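Writing down the rules for the two-arm table

I finally typed up our table rules in September. Until then they lived on sticky notes and in Dagný Hviid's head. She has run more sessions than the rest of us put together, so I started with her list and cut it down to one page.

The first rule is the start pose. Both arms go up and clear of the objects, grippers open, before anyone hits record. Only the things named in the task sheet are on the table. For a sorting task, that means the tray and the toys. Coffee cups, tape and pens go on the shelf behind the operator.

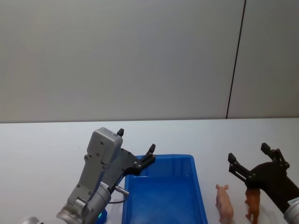

The second rule is about hands. Nobody reaches over the table while the arms are live. If a toy tips over, you stop, call it out, wait for the other person to answer, then fix it. This costs us about 2 minutes each time and I am fine with that.

Third, a bad run gets marked bad. Don't delete it. We have 136 runs in the Nurkeck folder so far, and the goal is 200. Vilhjálmur Overgaard wanted to drop the failed ones to keep the folder tidy. We talked it over and kept them, with a short note on each.

I still need to write the part about checking cables between sessions. Dagný does it every ten runs. I do it when I remember, so we'll go with hers.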